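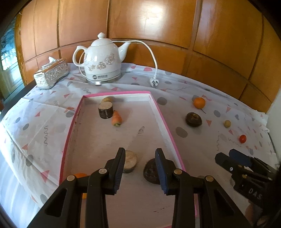
Kettle corner, paneled wall behind.

May 2, 2026

Workshop notebook, Lolterville playhouse. Writing this up while I still remember it, because last time I waited and Raghda had to reconstruct half my cue notes from a coffee-stained napkin.

Main job today was the surtitles. We've got the touring company from Bălan coming in July and the whole show is sung, so everything the audience understands is going to come off that little screen over the stage. I loaded the full script this morning: 700 titles, two lines each, and a few that run to three and will have to be cut down. Ran Act One against the rehearsal recording with Qusai calling the cues from the score, and we were late on nearly all of the fast duet. I don't think it's him. The software (still Nestgate, the old version) puts a fade on every title by default, and in a duet where they're swapping lines every couple of seconds the fade eats the first word or so. Turned it off for titles 152 onward and the duet got a lot better. It looks a bit abrupt in the slow aria after it, so I'll need to go back and put the fade on again just there.

Brightness: too high. From the back row it's lovely, from row C it's like reading a fridge with the door open. Brought it down a few notches and wrote the number on the tape on the projector. PLEASE don't peel the tape off, it's the only place it's written!

Also tried the side screens for the balcony seats. The left one is fine. The right one sits behind the old plaster bracket from anything past the fourth seat in, so those people would get the first half of every sentence. Options are to lower it (ugly) or swing it out on a longer arm (Prudcombe quoted us 3080 for the pair, fitted, and I nearly fell off the ladder). Raghda thinks we can make up an arm from the lighting pipe we already have. I'd like to see a drawing before anybody drills into that wall. 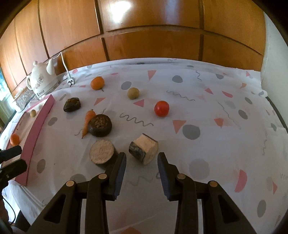 Back to the text itself. The translation we were sent is very faithful and very long. "I can no longer endure the sorrow that your departure has laid upon me" is a lot to read while somebody is fainting. I've been trimming as I go — that one is now "I can't bear your leaving" — but I don't want to flatten all the old-fashioned bits, and the comic servant has to stay wordy or he isn't funny. Have marked the ones I'm unsure about with a star. Qusai, you know the piece better than I do, so scribble all over them.

One odd thing: accents. The name of the village in Act Two came up with a little empty box in the middle of it. Changed the font and it went away, but then the line breaks moved in a whole bunch of places, so Act Two needs a complete read-through again. Sigh.

Still to do:
Fade back on for the slow aria
Act Two line breaks, all of them
Ask the company if they really repeat the chorus after the storm, the score says yes and the recording says no
Spare bulb for the projector
Sketch for the balcony arm (Raghda)

Stopped after the storm chorus. File is saved as the May copy on the booth computer, and the older one is still in there next to it, so check which you've opened before you change anything.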